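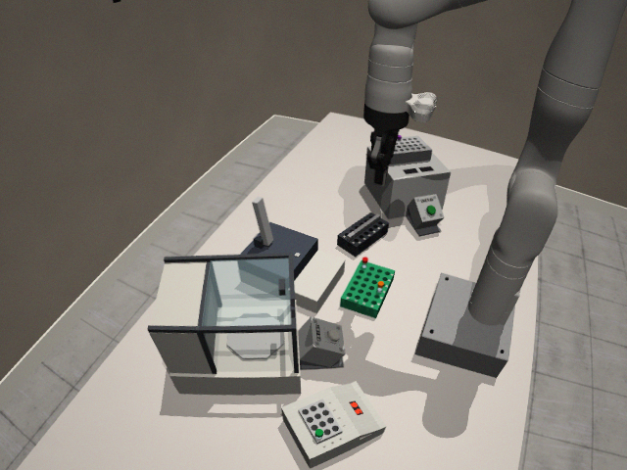 Notebook, game preservation workshop. October, entry 9. Started 2:15 p.m.

Subject: comparison of the two known cartridge versions of Fultine, the side-scrolling platform game. Present: N. Greenberg and the undersigned.

The purpose of this session was to settle whether the later version differs from the first in more than its title screen. The printed manual is the same for both. Both cartridges were dumped twice and the dumps matched each other in each case. A byte comparison shows 3,034 bytes changed. A good part of that is the title graphic and the copyright line, which were expected. The remainder falls in three blocks, two of them in the stage data and one in the routine that handles damage.

Findings so far:

Stage 2 (Skokthorpe). The second ladder has been moved two tiles to the left. In the first version a player who falls from the upper ledge lands on the spikes with no chance to correct. In the later version the same fall ends on the ladder. Enemy placement is unchanged.

Stage 4 (Plekham). The conveyor belts run at the same speed in both versions, contrary to my note of last month. I had been playing the later version on a console set to the other video standard. That note has been struck out and initialed.

Boss of stage 4 (Obeidat). The ice weapon now does three units of damage per hit instead of two. The charged shot is the same. His jump pattern looks different to the eye, but Ms. Greenberg stepped through it one frame at a time and found no change. He simply dies sooner, before the long jump comes up. 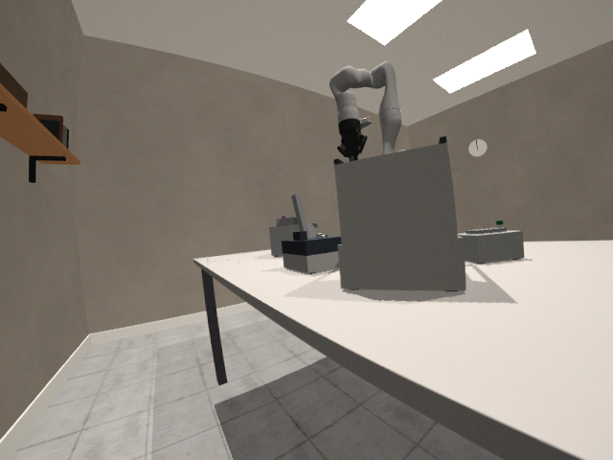 Score handling. A perfect clear of stage 1 gives 1,748 points in the first version. The same clear in the later version gives the same figure, provided the bonus capsule is left alone. When it is taken, the later version adds 85 points and the first adds none, although both play the pickup sound. I believe this was a fault in the first version that was then repaired. Ms. Greenberg holds that the capsule was meant as a decoy — the manual does call it "empty" on the items page — and that the points were added by mistake. Both views are recorded here.

Password screen. All passwords written down from the first version were accepted by the later one. The reverse has not been tested.

Open items:
Password test in the other direction.
Third changed block, stage data, not yet matched to a location. It may belong to the final corridor.
S. Chornovol to be asked for the loan of his boxed copy, to confirm which version was packed with the revised label.
Label on our second cartridge is lifting at one corner. Do not clean it before it has been scanned.

Dumps and save files placed in the shared folder under Fultine, with the checksums in a separate text file. Closed 5:40 p.m.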